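June, a little after 4

I've put off writing about the Tonora kit because I wanted to be fair to it, and I think by now I can be. We have been at the long white table at Workcombe most of the day with the snack packets, the pink ones and the yellow ones, and my thumb is sore in a way I remember from knitting. Still, I like the thing! It sits nicely in the hand, the yellow fingertips are easy to follow, and I got to 43 good runs before lunch, which I wouldn't have managed with the Jusier set we tried in the spring (that one pinched me, and I haven't forgiven it).

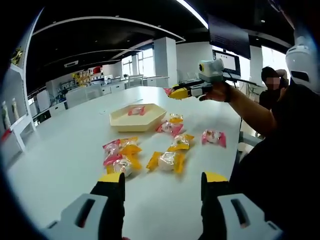 Is the Tonora worth paying for over the Jusier? For us I'd say it is, mainly for the fingers and the quick setup, so long as they'll include 2 spare sets of pads in the price.

Fontana want an answer on the trial by the end of the month, and they'd like 70 runs in the folder first. I'm a bit cross about the cable, which needs to be longer, and I've written that down twice in the notes so it can't be missed. The crinkly wrappers are harder than I expected, too. I'll do another stretch after tea and then go home and soak my hand.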